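Nail evening returns to Clurley with a waiting list

The nail care evening at the Jatoi salon in Clurley is coming back in July, and if the last one is anything to go by, you will want to put your name down early. The first session filled all its places before lunch on the morning booking opened, and Razia Cheema, the owner, has been kept busy ever since by people asking when she would do another.

It is a friendly sort of night, with tea and a good deal of chatter, and you needn't know a base coat from a top coat to enjoy it. Razia starts at half past six with filing and cuticle care, and then everybody has a go at painting their own nails (yes, the wrong hand too!) while she comes round and helps. This time there will be a longer part on brittle and peeling nails, which was far and away what people most wanted to talk about last time.

"I had women telling me they'd hidden their hands in their sleeves all winter," she said. "Often they only need a bit of oil at night and a pair of gloves for the washing up, and then some patience, which I'm afraid I can't sell them."

Mohsin Pirzada, who mixes the Skester range of polishes over in Soststead, is bringing 11 new shades along to try, among them a soft plum and a rather lovely sea green that Razia has already been wearing for a fortnight. He has put together more than 217 colours since he began at his mother's kitchen table, and he is very happy to talk about every one of them if you let him.

Places can be booked at the salon counter or by telephone during opening hours, and there is a waiting list once they have gone. Please take off any old polish before you come, and bring your own file if you have a favourite.

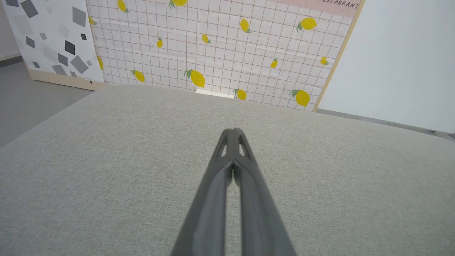 Also in Clurley

Ehsan Sethi's barber shop will stay open until eight in the evening throughout July.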